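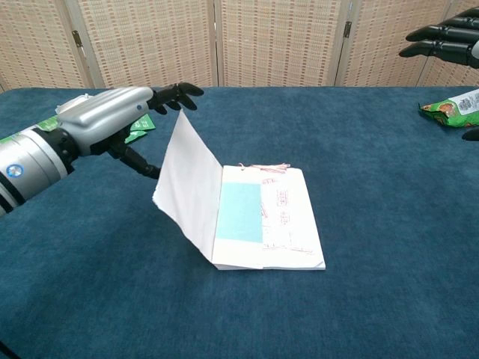
A white booklet on a blue tabletop, its front cover lifted.

12 shares | 3 comments

If you have been with us for a while you will remember that Florante Soriano left his job at Brurier to start a small fund in Istmont, and a good many of you have written in since then asking how it is going. Well, I finally had a long phone call with him last week, and I am happy to say it is going nicely!

The fund is called Rivera, and it writes first checks to very young companies, the kind with two founders and a spreadsheet. Florante and his partner Reynaldo Dalisay read 709 pitches last year (I can't imagine where they find the evenings) and put money into 14 of them. Most are in shipping software and payments, with one in farm sensors that Reynaldo is especially fond of — he grew up on a dairy, and it shows.

What I liked best is that they answer everyone. A founder who gets turned down still gets a note back saying why, and a few of those founders have come back later with something stronger.

The next round opens in April, with checks of up to 75 thousand dollars. They are also holding an open evening at the Brultthorpe library beforehand, so if you have an idea sitting in a drawer, do go along and say hello to them both.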